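Plisholm Sitting Room: Furniture and Finishes
Gallery 8

Survey by Piroska Tóth and Valentin Ruchti. Notes edited by Sowmya Warrier.

The sitting room is on the ground floor at the garden end of the house. It has been furnished as a formal room since the Droment wing was closed, and most of the larger pieces came across from there. This page covers the seating, the tables and the window dressings. Paintings, lamps and ceramics are listed under Gallery 10.

Terms follow the house inventory. Where the inventory and the survey disagree, the survey reading is given and the older entry is kept in the register under the same number. Colour names are those used in the finishes schedule and were assigned in daylight, with the ceiling fitting off.

Condition grades run from A (sound, no action) to D (remove from use). Nothing in the sitting room was graded D.

Seating

The settee and the two armchairs were entered as a suite in the first inventory and have been treated as one ever since. Mechthild Egger has questioned this. The chairs have a plainer crest and a different section to the front rail, and she considers them a later purchase made to match. The register now lists the settee separately as item 512.

Caned backs in the house are cleaned with a barely damp cloth, worked from the rear face, and left to dry away from the heating. Oil or spray polish should not be applied to the cane. It darkens the strands unevenly and the residue collects at the holes along the frame. Carved frames are dusted with a soft brush and waxed once a year, in June, using the Oberholzer paste.

Grade B for the settee. One loose corner block at the rear left, reglued. The seat rails were checked for borer and none was found.

Tables

The dark table has a high-gloss finish and shows every cloth mark. Felt pads are required under anything set on it. The finish has not been tested, and until it has been, no solvent cleaner is to be used. Selina Kaufmann has asked for a sample from the underside.
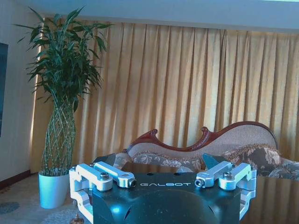 Small scratches in a gloss finish of this kind are best left alone until there are enough of them to justify repolishing the whole top. Local repairs tend to leave a dull patch that catches the light more than the scratch did. Grade B.

Window dressings

The curtains were relined by Jumow and rehung on the existing track. Invoice 2781 covers the lining, the tape and the labour. The hems were let down by up to 10 mm to clear a ripple in the lining and should be measured again after a full heating season.

Furniture standing against the curtains is to be pulled forward a hand's width before they are drawn. The carved crest of the settee will otherwise snag the fabric. Grade A for the curtains, B for the track, which is stiff at the centre overlap.

Corrections to the item numbers go to Sowmya Warrier at the Plisholm office.

Previous: Gallery 7, Hall and Stairs
Next: Gallery 9, Dining Room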